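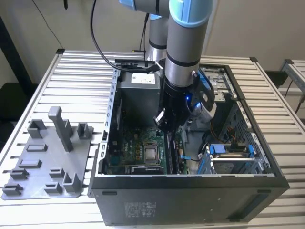
Heft 4, Seite 17

Äpfel, Birnen und ein Keller voller Kisten
Projektbericht von Etenesh Kumsa

Als unsere Lehrerin im Frühjahr fragte, wer sich für das Projektfach ein Thema aus dem Obstbau vorstellen könne, habe ich mich gemeldet, ohne lange nachzudenken (meine Großeltern hatten früher selbst ein paar Hochstämme am Hang, und der Geruch von eingelagerten Äpfeln gehört zu meinen liebsten Kindheitserinnerungen). So bin ich auf dem Obsthof Moser gelandet, oberhalb von Pemport, wo auf den Terrassen seit drei Generationen Äpfel, Birnen und ein paar Reihen Zwetschgen stehen. Meine Frage war eigentlich ganz einfach: Wie lange halten sich die alten Sorten im Naturkeller, und was kann man tun, damit sie sich länger halten?

Gearbeitet habe ich vor allem mit zwei Sorten, dem Boskoop und einer Hofsorte, die dort alle nur die Wandura nennen. In keinem Sortenbuch habe ich sie gefunden, und auch Frau Moser konnte mir nur sagen, dass ihr Großvater die Reiser von einem Nachbarn bekommen hat. Die Wandura ist klein, etwas platt gedrückt, auf der Sonnenseite kräftig rot, und frisch vom Baum ist sie so sauer, dass man das Gesicht verzieht! Nach ein paar Wochen im Keller schmeckt sie wunderbar, fast ein wenig nach Quitte.

Am 13. Oktober 2018 haben wir die Versuchskisten eingelagert. Von der Wandura kamen 1.000 Früchte in den Keller, vom Boskoop 1.001, weil ich mich beim letzten Stapel verzählt hatte und keinen Apfel mehr zurücktragen wollte. Die eine Hälfte der Kisten wurde mit Zeitungspapier ausgelegt, die andere blieb, wie sie war. Gelüftet wurde nachts, sobald es draußen kühler war als drinnen, und einmal in der Woche habe ich alles durchgesehen und angefaulte Früchte herausgenommen.

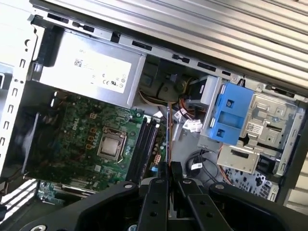
Foto: Projektarchiv Bivley

Die größte Mühe hat mir, ehrlich gesagt, die Luftfeuchtigkeit gemacht. Der Keller hat einen gestampften Lehmboden, der vorne an der Tür schnell austrocknet, und dort wurden die Äpfel schon früh runzlig, besonders der Boskoop. Herr Moser riet mir, den Boden mit der Gießkanne zu befeuchten, so wie es seine Mutter immer gemacht hat, und danach wurde es merklich besser. Bei den Kisten an der Rückwand war das gar nicht nötig.

Im Dezember habe ich die letzte Durchsicht gemacht. Die Wandura war noch fest und saftig, auch in den Kisten ohne Papier. Beim Boskoop lohnte sich das Auslegen dagegen sehr, dort blieb die Fäulnis meist auf einzelne Früchte beschränkt. Ob das am Papier lag oder daran, dass diese Kisten weiter hinten standen, kann ich leider nicht sicher sagen, und beim nächsten Mal würde ich die Plätze jede Woche tauschen.

Bedanken möchte ich mich bei der ganzen Familie Moser, für die Geduld, für den Kellerschlüssel und für den vielen Apfelkuchen. Ein Korb Wandura steht jetzt bei uns zu Hause im Treppenhaus, und im Spätwinter darf ich mir auf dem Hof zwei Reiser zum Veredeln schneiden.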